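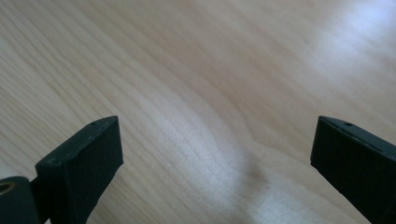

Can a machine tidy a kitchen yet? My sister asks me every single time she calls, usually while she's loading her dishwasher with the phone wedged under her chin, and I have given her a different answer every time, so I thought I'd try to write it all out properly and then I can just send her the link. Long thread, get a cup of something. I'm going to start with a table, because you and I don't think of wiping or clearing a table as a skill, and then you look at a bit of pale wood like this one, with the light smeared down the middle of it and a little brownish smudge sitting in the shine between the two black fingers, and you have to ask what the smudge is. Is it a knot? A stain? A shadow? I can't tell you from the picture, and I'm a grown woman who has wiped a great many tables.

And you'd know what to do about it in person! You'd put your thumb on it. If it's sticky you get the cloth, if it's a knot you feel a bit silly and move on. That little poke with the thumb is most of housework, as far as I can see, and it's the part that a pair of hard fingers and a camera are worst at.

So that's my first answer, Sis: it can see the table better than I can without my glasses, and it still doesn't know what it's looking at.

Glare is a bigger nuisance than I ever expected, by the way. I used to assume the hard part would be the hand. Then I spent a winter listening to Luzius Trummer grumble about windows, and shiny floors, and the lamp over his own stove, and now I can't walk into a kitchen without noticing where the light lands. A wet ring from a glass and a patch of sun can look awfully alike from the wrong side.

Now the hand. People see two fingers and feel sorry for it, they always do (a lady at the library asked me where the rest of them were). But try it yourself tonight, only thumb and one finger, on each hand, and put away your groceries. You'll do better than you think! Cans are easy. A loaf of bread is fine if you're kind to it. Then you get to the produce bag and you'll be there until bedtime.

I did this with my niece in June and she got the whole lot put away except for one lemon, which went under the fridge and as far as I know lives there still.

Thin flat things are what get you. A coin, a bank card, a playing card, a receipt that's stuck itself down. You and I slide them to the edge of the table without deciding to, and catch them as they tip off. Or we get a fingernail under. A padded finger hasn't got a nail. So somebody has to work out the sliding trick and then show it, again and again, on tables that have an edge in a slightly different place.

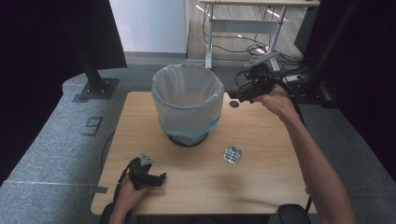
Gunwood Home Robotics Club, Lirkley

I love a job this small. A table, a wastebasket with a bag folded over its rim, and a pack of pills lying there on the wood. Anybody's mother could tell you there's a question in that already, and it's got nothing to do with motors. Is the pack finished with, or is it somebody's medicine?

Because you'd turn it over, wouldn't you. You'd look at the foil and feel along it for any that were left, and if you weren't sure you'd leave it by the sink and holler up the stairs. A machine that throws out whatever is lying on a table isn't tidying. It's just a very expensive draft from the window.

Montserrat Mateos has worked in home care for years and she's the one who drilled this into me. She told me she wouldn't let anything near a client's pills, bin or no bin, until it could stop and ask. "I don't care if it's slow," she said. "Slow I can work with, I've got clients who are slow." I've quoted that at so many people that I ought to be paying her.

If you're wondering about the hands in that picture, yes, those are a person's, one gripper in each. You do the chore yourself, wearing or holding the same sort of fingers the machine will have, and what you did gets recorded so there's something to learn from. I find it a humbling way to spend an afternoon. You learn very fast how much you were getting away with by having a palm.

Also the cables. I won't go on about the cables. Cayetano Carretero has a whole speech on the subject and he's welcome to come and give it in the replies.

The other thing I've come to respect is the trash bag. Oh my goodness, the bag. Anything soft that folds over a rim is a different shape every time you look at it, and it moves when you brush against it, and half the time it lets the light through. Dropping something in the middle of an open bin is the friendly end of the job. Taking the bag out, tying it, getting a new one open when the two sides are clinging together (I lick my fingers, I'm sorry, I do) and tucking it round so it doesn't slither down inside? I'd put that a good way further off.

So when you see a video of a robot throwing something away, be pleased, it's a real thing to be able to do! And then ask who's changing the bag.

Somebody always says, well, what about factories, machines have been doing the work there forever. They have, and I've got a soft spot for them, my uncle ran presses at Stedlow his whole working life. But walk round a shop floor and look at how much is done to help the machine along. The part arrives the same way up. There's a pin or a little fence to push it against. The lighting was chosen by a person who thought about it. My kitchen has a drawer that only opens if you lift and swear.

And even on a shop floor there are chores nobody has handed over. Nuria Vallejo took me round the small packing place at Mösli where she's on the early shift, and I kept a list in my head of what the people were still doing: peeling a label that went on crooked, fishing a carton flap out of the conveyor, sweeping up, untangling strapping, noticing that a box felt light. That last one isn't written down in anybody's job, and Nuria does it all day long without breaking off her conversation.

She told me that if a machine gets it right 99 times out of 100, the one it gets wrong is the one she has to come over for, and she'd had to put down whatever she was doing to get there. I think about that with dishes. I'd forgive a dropped plate now and then, I've dropped plenty. What I wouldn't forgive is having to stand in the kitchen watching in case it drops one. At that point I may as well wash them and have the radio on.

OK so my proper answer, as of this week, chore by chore, and I'd love to be told I'm wrong.

Vacuuming an open floor: yes, long ago, and you'll still be picking up socks in front of it.

Picking things up off a table and putting them in a bin, if somebody's said which things: getting there. I've watched it go beautifully and I've watched it pat the table beside a teaspoon for two whole minutes like it was comforting a dog.

Folding towels: yes if you're patient. Folding a fitted sheet: I can't, you can't, let's leave it be.

Loading a dishwasher: with your plates all alike and nothing nested in anything else, some days. With my dishwasher, which has two mugs in it that came from a craft fair and don't sit flat on anything, no.

Deciding what's trash: no, and I'm in no hurry for it. Ask me. I like being asked.

Bathrooms: please. One day. Please.

I know that reads like a long way of saying "not yet," and my sister will say so. But three years ago I'd have said no to nearly the whole list and felt quite safe about it, and now I have to stop and think which kind of towel we're talking about. I find that cheering, even on the days when I've spent an hour holding a gripper and my wrists ache and all I've managed is to clear a table I could have cleared with one sweep of my arm.

If you've got a chore you think is the impossible one, tell me, I'm collecting them. Front-runner so far is getting the last bit of peel off a boiled egg. Luzius says duvet covers. My money's still on the lemon.

— Aba Arthur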